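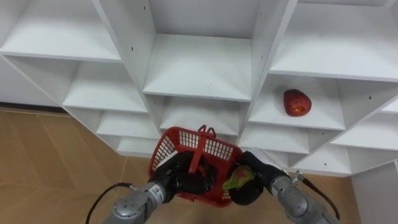

4. SETTING UP THE SHELVES FOR USE

This section continues from the assembly of the Ullano open shelving unit. Please begin only when the unit is standing in its final position and all screws of section 3 are tightened. If you bought the unit already assembled from a Kedberg shop, you can start directly with this section.

4.1 Before you put anything inside

1. Wipe all surfaces with a soft cloth which is a little damp. Wipe the floor of each cubby first, then the side walls, then the back panel.

2. Dry everything with a second cloth. Do not leave water standing in the corners, where the back panel meets the shelf.

3. Look into the small holes in the vertical divider panels. Sometimes white dust from the drilling stays inside. You can remove it with a dry toothbrush or with the narrow nozzle of a vacuum cleaner.

4. Leave the unit open to the air overnight before you store food in it. A new unit can have a light smell, and fruit and bread take this smell easily.

Note: Do not use scouring powder or the rough side of a kitchen sponge. The white surface will lose its shine and it will not come back.

4.2 Choosing the height of the shelves

The holes in the divider panels are for the shelf supports. The shelves do not need to be in one line from left to right. Many customers prefer a staggered arrangement, with the shelves of one column a little higher or lower than the shelves of the column beside it. Both ways are equally strong.

1. Decide first where the tallest object will stand, for example a basket with a handle. Measure it with the handle up.

2. Add enough space above it for your hand. If you must tilt the basket to take it out, the shelf above is too low.

3. Remove everything from the shelf you want to move. Lift the front edge, then pull the shelf straight toward you.

4. Take out the supports and press them into the new holes. Count the holes from the bottom on each side, so that the shelf will be level.

5. Slide the shelf back until it touches the back panel. Press lightly on all corners. It should not rock.

CAUTION: Each shelf needs all its supports. Never use the shelf with one support missing, even for a short time. If you have lost a support, ask for bag R in the Rilex spare parts list. Do not replace it with a nail or a piece of pencil.

CAUTION: Do not move a shelf while there are things on the shelf directly above it.

4.3 Storing fruit and vegetables in the cubbies

The open cubbies are good for fruit which does not need the refrigerator, such as apples, pears, oranges and bananas. Air can come from the front, and you see quickly what must be eaten first.

1. Choose cubbies at a comfortable height for the fruit you eat every day. The lowest cubbies are better for potatoes and onions, each in its own cubby.

2. Put the fruit in a basket whenever possible. A plastic basket is easy to wash and it does not scratch the shelf. If you use a wicker or wire basket, put a piece of felt or a thin mat under it.

3. Put in the heavy fruit first and the soft fruit last. Do not fill the basket above the rim.

4. Place the basket in the middle of the shelf, with its whole base on the surface. No part of the base should stand out over the front edge.

5. When you take the basket out, hold it on two sides. Pull it forward slowly, then lift. If you lift it too early, the rim can hit the shelf above.

Single pieces of fruit may also lie directly on the shelf. An apple can roll, so place it toward the back of the cubby and turn it until it rests steadily. Check from time to time that it did not get soft on the side where it lies.

Note: Bruised fruit should be kept apart from the good fruit and eaten first. When the skin is broken, remove it from the unit the same day, because the juice can leave a mark on the white surface.

Note: Apples and bananas make other fruit ripen faster. If you want your pears to last longer, give them a cubby in a different column.

4.4 Weight

Spread the weight over the whole unit. Heavy things belong in the bottom row, and light things can go to the top. Jars, full bottles and bags of flour should not be stored all in one column.

Do not put a television, an aquarium or a big plant pot on the top panel. Children must not climb on the shelves, also not on the lowest one.

If a shelf begins to bend, empty it immediately and turn it over. If it bends again after this, the load is too heavy for that place. Move a part of it to a lower cubby.

4.5 Regular care

Every week:
Take out the baskets and wipe the floor of the cubbies where you keep fruit. Look also at the back, where small stems and onion skins collect.

Every month:
Wash the plastic baskets in warm water with dish soap. Let them dry completely before you return them to the shelf.

Twice a year:
Empty one column at a time and check the supports. Push back any support which has come out a little. Check also the wall bracket from section 3.

Stains from fruit juice: Use warm water with a drop of dish soap, and leave the wet cloth on the stain for 2 minutes. Wipe and dry. For an old stain you may repeat this 3 times. If the colour still stays, use Boiko white surface cleaner according to its label, and try it first on a place that is not visible.

CAUTION: Do not let water run into the holes of the divider panels. The material inside can swell, and then the supports will not fit any more.

4.6 If you move the unit to another room

1. Take out all baskets, loose fruit and other objects.

2. Remove the shelves and keep the supports in a closed bag. Tape this bag to the back panel.

3. Release the wall bracket.

4. Lift the unit with two persons, one on each side panel. Do not pull it over the floor.

5. In the new room, fix the wall bracket again before you put back the shelves, and then continue from 4.2.

Section revised 16 February 2024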